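Ticket: Subscribers charged but locked out of Lui's fan page
Product: Breltcombe creator memberships
Opened by: Gerardo Rizzi (management for Lui)
Handled by: Dorian Bouvier, creator support
Opened: 2025-09-26
Status: Resolved, one item open

Reported problem

Lui announced her page on a talk show and subscriptions picked up within minutes. Gerardo wrote in that fans were paying for the monthly tier and then seeing the "Join to view" screen on every post. He had 67 complaints in the page inbox by the time he opened the ticket. Some fans had paid twice. Entertainment sites were starting to quote the complaints, so he asked for a fix or a holding statement the same evening.

First checks

Asked Gerardo to log out, clear the browser cache and view the page from a test account. Same result. Asked whether the tier had been edited recently. He said the price was changed in June, when the page was still private, and not since.

Checked the payment log. All charges went through normally. The accounts were marked paid but had no tier attached.
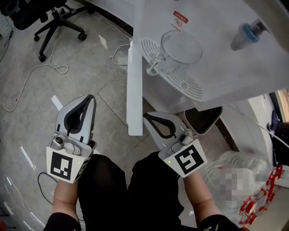

Cause

The June price change created a second copy of the monthly tier. The link Lui read out on the show pointed to the old copy, which had no posts assigned to it. Anyone who joined from the page itself got the right tier. Anyone who used the link did not.

Steps taken

1. Redirected the old link to the current tier.
2. Moved the affected accounts to the current tier. Access showed up on the test account after a fresh login.
3. Refunded the duplicate charges. There were 9. Banks may take up to 5 working days to post them.
4. Archived the old tier so it can't be joined again.
5. Sent Gerardo a short statement for the page. He took out the line about the link because he didn't want it to read as Lui's mistake.

Reply from Gerardo

"Inbox has gone quiet. Still 3 people who say they can't see the backstage video from the Illport show. Everything else opens for them."

Follow-up

The backstage video is set to the Ikberg region only, left over from a preview there. Gerardo needs to change this himself under Post settings, Regions, as support can't edit a creator's posts. Instructions sent. Ticket stays open until he confirms.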